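Sunday, October, bench log, Zorkton rig

Came in to get the rules for the two-arm cell into a state where anyone can pick them up cold, and of course ended up running episodes all afternoon instead! So this is half log, half draft. Please scribble on it.

Episode count stands at 3646 on the Claller server. 663 of those are flagged "scene not reset properly", and I went through 100 of the flagged ones to see what was going on. Mostly it's the same old thing – somebody starts recording while the arms are still drifting back to home, or an object stays where the last run left it and the label says otherwise. Neither is hard to fix, we've just been sloppy (me included, I found a good handful with my own login on them).

Draft rules, in the order I'd want them taped to the bench:

Arms go home and stay there before anyone reaches over the table. Home means both grippers up and clear of the tallest object. If you have to lean in, hit pause on the pendant first and say "hands in" out loud. Say "hands out" when you're done.

Speed cap at 20 percent for any new object set, first runs only. The Prirov default is higher and I don't care, we change it.

Tall thin things get approached from above or from the outside, never swept across. I knocked two over this morning going sideways with the left arm and the base skidded a lot further than I expected.

Glass stays on the back table until the opaque stuff is signed off.

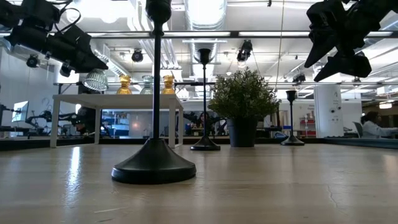
I went back and forth on whether size order should matter in the label. Bălan's format only has one field for "candlestick", so big, medium and small all land in the same bucket, and then the instruction "pick up the small one" has nothing to check against. For now I'm typing the size into the notes field every time. Ugly, but searchable.

Same goes for the plant. Label it as plant plus pot, and grip the pot only. I want that in the rules in so many words, the foliage closes up in the fingers and the force reading is garbage.

To do: print the hands in/hands out card, ask Claller if the home check can block the record button, re-run the flagged set starting with mine. Also the left gripper cable loop needs another look before the next long session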